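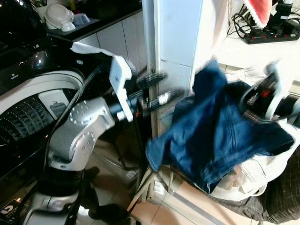

Dark denim over the white laundry bag, next to the front-loader.

LAUNDRY CORNER – what's new, what's not

Quick one this time, I have to get this out before lunch.

The bag system stays. White bags for clothes, one per apartment, name tag on the handle. Leonora Magbanua went through the lost pile last week and found eleven socks and a very nice cardigan, gray, medium. It's on the hook by the stairs. Goes to the thrift shop at the end of August if no one claims it.

Jeans. We keep getting asked. Dark ones wash on their own or with other dark stuff, inside out, cold. Zipped. Check the pockets – Cletus Van Dusen lost a bus pass and a 20 that way, and the pass did not survive. New indigo will bleed for the first few washes, so please don't toss it in the same bag as your pale shirts and hope. Trinidad Sison did, and now owns a set of light blue pillow cases. She says she likes them. Ok.

Load size: a hand should fit between the top of the clothes and the drum. Two pairs of jeans plus a few tees is plenty. Denim holds a lot of water and an overpacked load comes out heavy and half rinsed.

Small cloths go in last, wrung out first. Don't leave them on the machine overnight, they get that smell.

Detergent. We switched from Olley to Vosmont. 900 ml bottle, one capful for a normal load, half for a small one. Olley fans can still bring thier own.

Spin speed – 400 for knits and anything you care about. Higher is fine for towels and denim. Leave the door open a crack when your done so the seal can dry.

Money: the jar has 289 in it. New drying rack is next on the list, Aksel Eyvindsson is comparing two. If you have opinions on folding vs. wall mounted, tell him by the first week of August. Not me please.

Sign-up sheet for August slots is on the fridge. Pencil only.

– Trinidad, 7/31/24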